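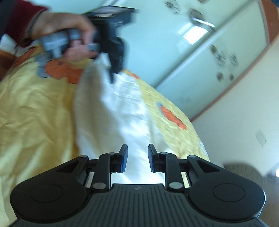
White fabric on the yellow cover, with one gripper in hand and a second in front.

We used a pair of Prellilance hand-held grippers for 12 shifts at Bernden, folding and spreading bedding to build up training data for the folding robot due in October. Thin fabric is easy to pinch. Thick fleece takes practice, and my first few folds came out crooked.
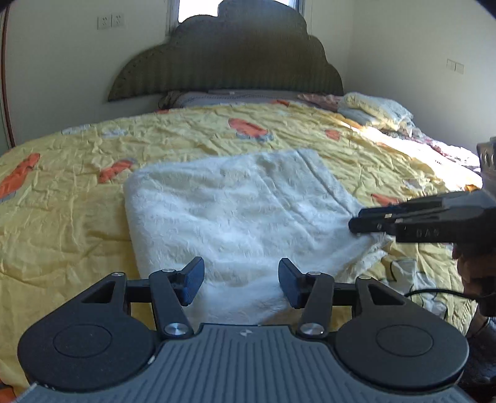
Two grippers at work on a folded white blanket.

The job itself has changed. Iresha Sheikh used to make up rooms and now spends her mornings repeating one fold. She likes the steady hours but gets a sore thumb by 2. Sérgio Carvalho misses moving between rooms. Pay stayed the same, and we still don't know who will run the robot once it arrives.

Good: light squeeze, easy to learn, spare pads in the case.
Bad: the cable, and a handle too wide for small hands.

I'd use them again, with shorter sessions.

Domnica Hodoroagă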